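Last updated: 9/6/04

tarn_walker
Has anyone done anything about glare in a home office? My desk faces the window and by mid-morning I can hardly read the screen. I rent, so no drilling.

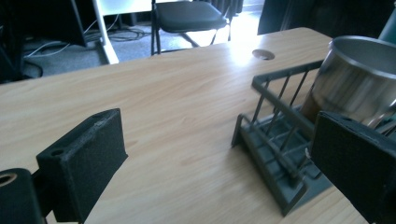 Blinds are the usual answer and Quintero do a clip-on one for 20 pounds. Before you buy, look at the desktop itself. A pale wood-grain top with white light washing over the back edge, like mine, throws a lot of it up at you. I put a dark Feltow blotter down and that did more than the blind had.
– mossgate

tarn_walker
Hadn't thought of the desk. I'd been looking at the Orkon film, 253 for the full window kit, which seems steep.

pellow9
Too steep. I had it in my last flat and it bubbled by November. Turn the desk side on to the window and spend nothing.
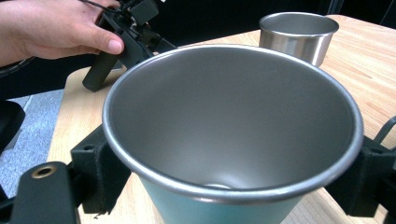
hobday disagrees with turning the desk. In a narrow room you end up with your back against the door, and the light still gets in from one side. The film is fine if you wet the glass properly first.

pellow9
I did wet it. Twice. Still say move the desk.

mossgate
Depends on the room – measure first.

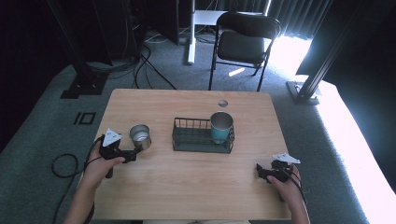
tarn_walker
Does the film come off without leaving glue behind?

hobday
The Cusix one peels clean with warm soapy water. I can't speak for Orkon.

tarn_walker
Ta. Will try the blotter first.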